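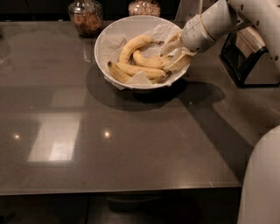
According to Gunnel Engström, a banana should be eaten standing up, at four in the afternoon, and never in company. She told me this before I had taken my coat off. I had come to Plukdale to ask about the office fruit bowl, a subject on which I expected to meet mild opinions, and by the time the kettle had boiled I had been given a doctrine.

The fruit bowl arrived in working life quietly. Older readers will remember a time when the only food an employer provided was a biscuit, and then only if someone was visiting from head office. Then came wellness, and with wellness came fruit. It was cheap, it looked well in a recruitment brochure, and it let a firm say it was looking after people while leaving the chairs exactly as they were.

Granström, a maker of filing systems with 124 staff spread over 4 floors, took up fruit nine years ago and has been arguing about it ever since. Jagadeesh Unnithan ran the budget then and runs it now. He showed me the first complaint, which he has kept. It arrived on the morning of the first delivery, at twenty past nine, and it concerned grapes. Somebody had been pulling them off one at a time and leaving the bare stalk behind, "like a small winter tree", and the writer wanted to know what would be done.

What was done was that grapes were stopped. Plums went next, on account of the stones, which people were putting back. Oranges survived until a long spring of open-plan peeling, when the fourth floor sent down a letter with signatures. Kiwi fruit were tried for a fortnight. You need a spoon for a kiwi, and Granström's spoons are a separate article.

"Every fruit has a lobby," Unnithan told me, "and every lobby has my extension number."

This leaves the apple and the banana, the two great parties of the office bowl, and I am sorry to say that the apple is losing. People admire apples. They take one back to the desk as a statement of intent, and there it sits, beside the monitor, through meetings and appraisals, until it has the texture of a bath sponge. An apple is also loud. Edvin Halvorsen, who sat opposite a committed apple eater for three years, can still tell a Braeburn from a Gala with his eyes shut and says he would give a good deal to lose the skill.

The banana makes no noise. It comes in its own wrapper, wants no washing and can be finished between two phone calls. Its trouble is time. Everybody has a private moment at which a banana becomes edible, and another at which it stops, and in most people the gap is about as long as a dental appointment. Engström likes hers freckled. Halvorsen wants his with green at the stem and regards anything speckled as cake. Put the two of them in one kitchen and you would think the whole supply was covered, the one picking up where the other left off. In practice each thinks the other is eating the bowl at the wrong time, and says so.

I asked around for the rules and found that every workplace has some, and that they are mostly about the last one. You may not take the last banana. You may, however, take the second to last, and this is why there is so often a single banana left in an office on its own, darkening slowly, while hungry adults walk past it to the vending machine. At Tundesden, a firm of surveyors with a kitchen the size of a wardrobe, the last banana is known as the Bishop. When I visited, the Bishop had been in residence long enough to have stopped looking like food, and people nodded to it.

Then there is the matter of taking fruit home. Unnithan takes a hard line here: fruit is for the premises. But he admits that the line goes soft towards the end of the week, when whatever is left will be no use to anyone by the time the lights come back on. In theory it is all put out by the door at five for whoever wants it. In practice Gunnel Öberg has it by ten to. She makes banana bread, and brings it in, and it is very good, and it has caused more bad feeling than anything else in this story. Is it a gift, if the firm bought the bananas? Should she be thanked, or invoiced? One colleague refuses it on principle and has been seen, late in the day, eating the crumbs.

The suppliers, naturally, have ideas. Prisen, which delivers to a good many of the offices I spoke to, offers a "considered bowl" in which the ripeness is staggered, so that something is always ready. The brochure has a chart. Sixten Berge, who drove one of their vans for 7 years before moving into sales, was kind enough to explain it to me twice. The trouble, he said, was that people saw the yellow ones and took those, and then saw the green ones and rang up to complain that they were green. He used to carry a brown paper bag of ripe ones in the cab, to hand over at reception like a bribe.

He also told me what it costs. Granström spends 3,000 a quarter on fruit, and Unnithan once asked the staff whether they would sooner have the money. Divided up, it came to a sum so modest that several people thought it was a mistake and one thought it was a parking charge. They voted to keep the fruit. They then voted, by a narrower margin, to keep bananas in a separate bowl from the apples, after Halvorsen had circulated two pages on ripening gases with a diagram he had drawn himself.

The separate bowl is still there. It lives at the other end of the counter, and on the afternoon I called in, Engström was standing over it at four o'clock, alone as prescribed, with her back to the room. I waited in the corridor until she had finished. Then I went in and had a Gala, and Halvorsen, two desks away with his head down, said so out loud.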